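What the picking cell changed on our packing floor

February 2023

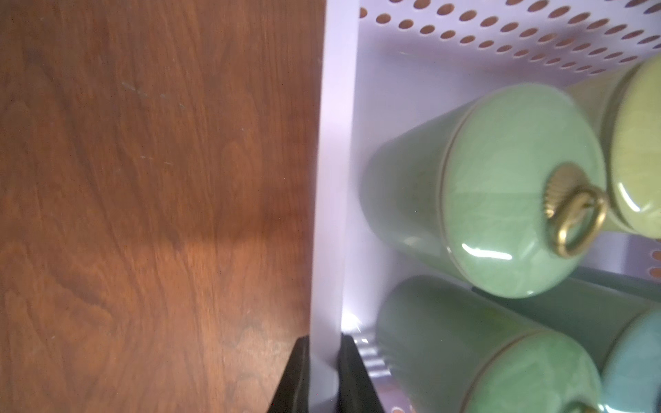 Tretura put the picking cell into our warehouse to handle the Flornen line, and its first full month came to 1,243 picks. The old manual station did almost 900. Most of the difference is night hours, when the arm runs unattended. Glazed canisters are awkward stock: they lie on their sides in the white compartment with the lids facing out, and some lids have a brass ring that a finger can catch on. The gripper settings took longer to get right than the software did.

Ji-hoon Oh used to pack these by hand. He now clears faults, checks glaze under a lamp and signs off the shift log. Fewer lifts, more screen time. His pay grade has not moved, and I think it should -- fault clearing needs training that packing never did.

Two packers went to the Hakim line. One likes it, one has asked to come back. We review staffing in March, before the second cell is ordered. Open item: the log still drops entries after 500 lines.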